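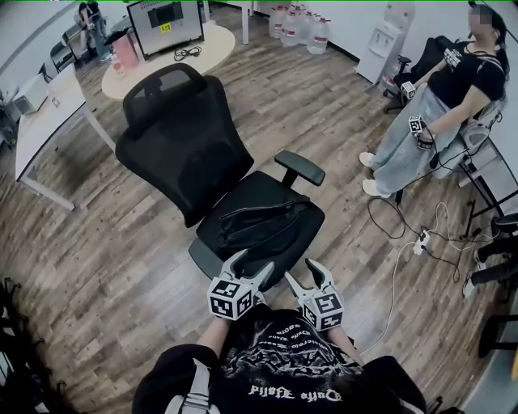

Step 2: Sweep and damp mop the floor

Pick up grit with a soft broom or a vacuum set for hard floors. Grit is what scratches laminate.

Mix the cleaner at the strength on the label. Wring the mop until it stops dripping — standing water swells the seams. Work toward the door, and wipe up puddles right away.

Step 3: Dry and check

Go over the boards with a dry microfiber cloth. If you see streaks, wipe again with plain water and dry. Leave rugs off until evening.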